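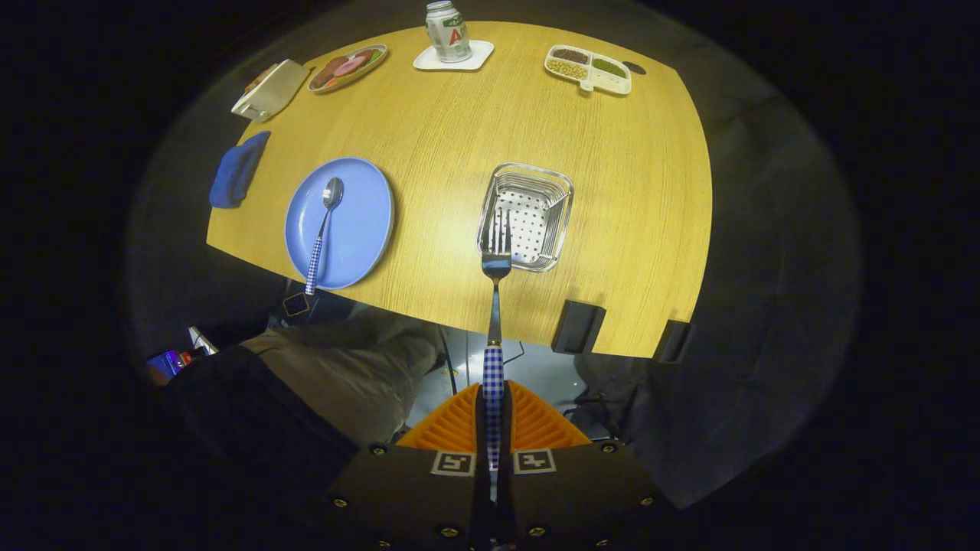
Ticket 1713: Recipe cards print with the last column missing
Product: Cillix meal planner
Opened by: Jean Lindsay
Status: Solved

Jean Lindsay, 11/02/2023, 09:14
Hello again! I love the new weekly view, it has changed how we do suppers in this house. One snag. When I print a recipe card the ingredients come out fine but the amounts on the right are chopped off, so I get "plain flour" and no grams. On screen it all looks perfect. Printer is a Dromell, paper is A4, and I've turned it off and on twice.

Kyrylo Sirko, 09:40
Hi Jean, so glad the weekly view is going down well! Could you tell me which browser you print from, and what the Scale box says in the print window? Also, does it happen with every card or only the long ones?

Jean Lindsay, 10:02
Scale says 125. I have no memory of setting that, but my eyes aren't what they were, so it may well have been me. Browser is Jakab. Every card does it, even the boiled egg one.

Kyrylo Sirko, 10:11
Brilliant, that's a very good clue. Please try this:
1. Open any card and press Print.
2. Change Scale to 100.
3. Set Margins to Default.
4. Print one page only.
If you'd like bigger letters, go to Settings, then Cards, then Text size, and pick Large. It wraps the lines properly and the amounts stay put.

Jean Lindsay, 10:35
It worked! All the amounts are there, and Large is lovely to read from across the hob. I've just printed 20 cards in one go. Number 21, the fish pie, came out with a blank second page though. Not a disaster, just thought you'd want to know.

Kyrylo Sirko, 10:52
I do want to know, thank you! I get the same here with fish pie. There's an empty line after the last step, and it gets pushed onto a new page. Delete that line in Edit and it should fit. I've passed it on as a separate bug.

Jean Lindsay, 11:08
Deleted, printed, one page. Pie tonight!

Ticket closed by Kyrylo Sirko, 11:10. Linked to: blank page after final step (open).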